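How Do You Teach a Robot to Set the Table?

Think about the last time you set the table for dinner. You probably grabbed a bowl with one hand and a spoon with the other, and maybe you were talking the whole time about something that happened at recess. You didn't have to stop and think, "Now I will close my fingers." Your hands just knew what to do, after years and years of practice (and probably a few dropped forks).

A robot hasn't had those years. On its first day it doesn't know what a spoon is, or which end you hold, or that bowls go on the placemat and not halfway over the side of the table. So at a lab in Harstead, a researcher named Rhona Innes and her partner Magnus Laing have been asking a question that sounds simple and is really quite tricky: how many times do you have to show a robot something before it can do it by itself? 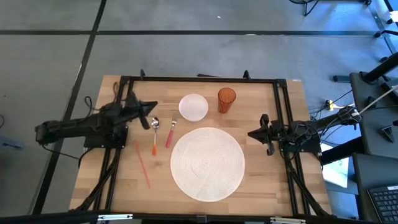 The way they teach is called learning from demonstration, which is a long name for "watch me, then you try." A person sits down and steers the two robot arms through the whole job, from the first move to the last. While that goes on, a computer saves what the cameras see and how every joint in the arms is bending. One time through, start to finish, is called a demonstration. Then everything gets moved to new spots and they go again, and again, and again!

Why move things around? Well, suppose you only ever practiced catching a ball thrown from the very same place. You'd get wonderful at that one throw, and then somebody would take two steps to the left and you'd miss. Robots are like that too, only more so. If the spoon is always in the same place during practice, the robot may learn to reach for the place and never really learn to look for the spoon.

Rhona and Magnus wanted to know how much practice was enough, so they set up a fair test. They trained one robot program with 50 demonstrations and another with 140. After that, each program got 70 tries at setting the table, with nobody steering. Keeping the number of tries the same matters a lot, just as it would in a race where everyone has to run the same distance.
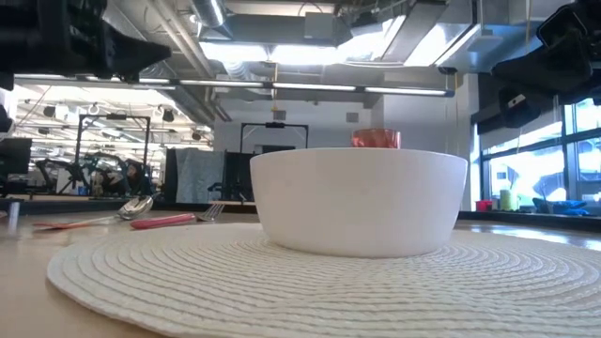
Which program did better?

The one that had seen 140 demonstrations did, and the biggest difference was with the forks and spoons. Both programs were pretty good with the bowl, which is big and has a nice rim to pinch. A fork lies nearly flat on the table, so the fingers have to come down at just the right height, and the program with less practice often closed them on plain air.

The two researchers have saved 1151 demonstrations by now, counting all the other jobs they've tried, and they're still adding more. In November they plan to find out whether a program that learned on one set of dishes can manage with dishes it has never met before. Magnus thinks it will. Rhona thinks the cups will cause trouble.

You can try a bit of this at home. Ask a grown-up or a friend to close their eyes, and guide their hands to put a plastic bowl on a placemat. Do it three times from the same starting spot, then move the bowl and let them try it alone, eyes still closed. After that, let them open their eyes and have another go, and talk together about what changed.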